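**Plollstead linen and clothing room: progress report, January**

This report covers the first part of the work paid for by the Kanagaratnam grant. It sets out what has been done, what has been spent and what is still outstanding.

The room at Plollstead was cleared at the start of the month. The old shelving came out and the wall behind it was filled and painted. We kept the two tall cupboards, which are sound, and moved them next to the door so that bedding can be handed out without going through the sorting area. The delivery from Trelora arrived a day late but was complete.

Sorting is now done on the bed in the side room. We had planned to buy a long table, but the bed gives a bigger surface and staff found it easier on the back once it had been raised on blocks. Donated items are laid out one at a time, checked for holes, missing buttons and stains, and then folded or put aside for mending. White bedding goes through first, then coloured items, then dark clothing.
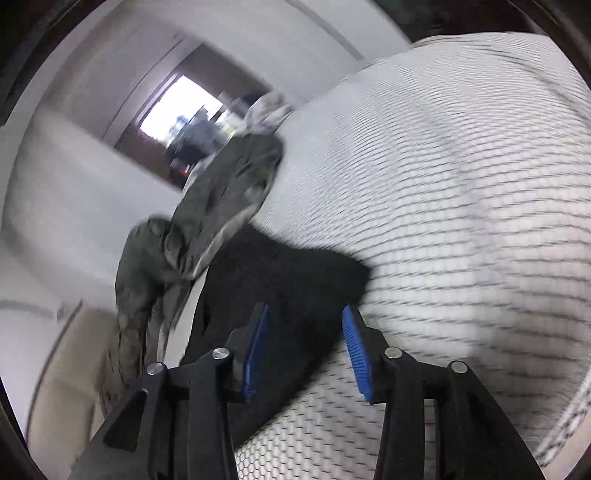

Dark clothing takes the longest. Lint and loose threads show up badly on it, and small tears are easy to miss under the ceiling light. A second lamp has been ordered. Until it comes, black and navy items are checked in the mornings only, when the side room gets daylight from the yard.

Folding has improved. Chaminda Thambiah wrote a one-page guide with sizes for each shelf, and shirts and trousers are now folded to the same width throughout. Fitted sheets are still uneven and we have stopped trying to stack them above knee height. They are rolled and kept in the lower part of the cupboard instead.

Spending to date is £700 from a budget of £900. Most of this went on shelving and paint. The remaining £200 is set aside for the lamp, labels and a replacement iron. We do not expect to ask for more in this period.

Two matters are outstanding. The first is the mending pile, which has grown faster than we can deal with it. Olline has offered to take a bag each fortnight and we would like to accept, subject to agreeing who pays for collection. The second is the damp patch under the window. It was treated before painting but has come back at one corner, and the shelf nearest to it is being left clear until the landlord has looked at it.

The next report will include the full list of stock by size, and the final cost of the lamp and iron.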